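4.2 How groups talk about the game between sessions

We had expected, when we began sitting in on the three tabletop groups, that most of what mattered would happen at the table itself, with the dice out and the biscuits open. It took us a good few weeks to notice how much of each campaign was being carried along in between, in the long and affectionate message threads that every group kept going from one session to the next. With the players' kind permission we read these threads in full, 2,321 messages in all, and sorted them by hand into the nine kinds of talk described in Section 3. Denise Haworth and Firdevs Kozan did the first sorting separately and then went through their disagreements together over several very patient afternoons.
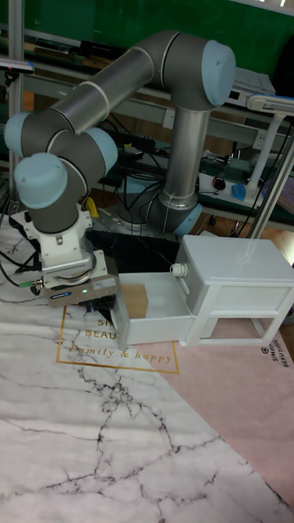
Players spent a great deal of their time between sessions on small things that the game master had mentioned only in passing. In the Brollen campaign, a murder mystery set in a seaside boarding house, the game master told us she had read out a short list of bedroom furniture simply to fill a silence. A nightstand with its drawer pulled out, much like the little white one in Figure 3, was all the encouragement her players needed. They wrote to one another about that drawer for the better part of a fortnight, proposing letters, poison, a second key and (our own favourite) a very small dog. By the time the group met again the game master had quietly thrown away her planned culprit and taken up one of the players' ideas, and she was quite cheerful about it when we asked.

We have come to call this sort of thing borrowed plotting, following a phrase that Elaheh Sharifi used in her notes from the first session she attended. It turned up in all three groups, although it looked rather different in each. The Kelmendi players, who had been together the longest, did it almost without thinking, and would often slip into their characters' voices halfway through a message about who was bringing the crisps. The Clidilero group were newer to one another and more careful. They tended to put their guesses as polite questions to the game master, who nearly always answered with a winking face and nothing more. 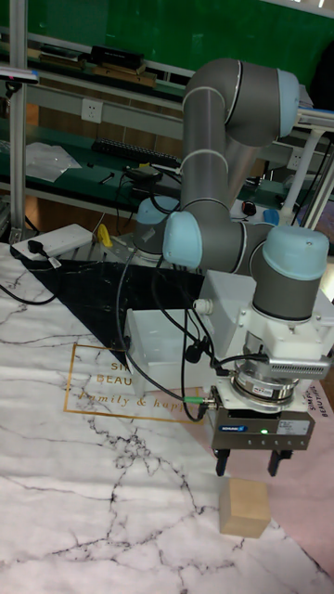

Figure 3. Two-finger gripper above a toy nightstand (first panel), with two further views of the arm.

Not all of the talk was so playful, of course. About 26 of the messages dealt with hurt feelings of one kind or another, usually after a character had died or a player felt they had been talked over. These were few beside the rest, but players brought them up again and again in interviews, and they plainly mattered. One member of the Kelmendi group told Setareh Karimi that she had very nearly stopped coming after her healer was left behind in a flooded mine, and that a late message from another player, written as an apology from one character to the other, had been what brought her back.

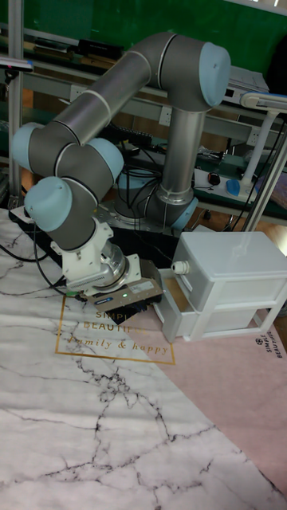 Game masters differed a good deal in how closely they followed all this. Two of them read every message and kept notes, while the third, who ran the Clidilero campaign, preferred to look in only on the evening before a session so that she could be surprised. Her players knew this and seemed fond of the arrangement. They saved up their best theories for her, and on one occasion wrote a whole mock newspaper for her to find. We return to the newspaper in Section 5, where we look at the things players made for one another away from the table.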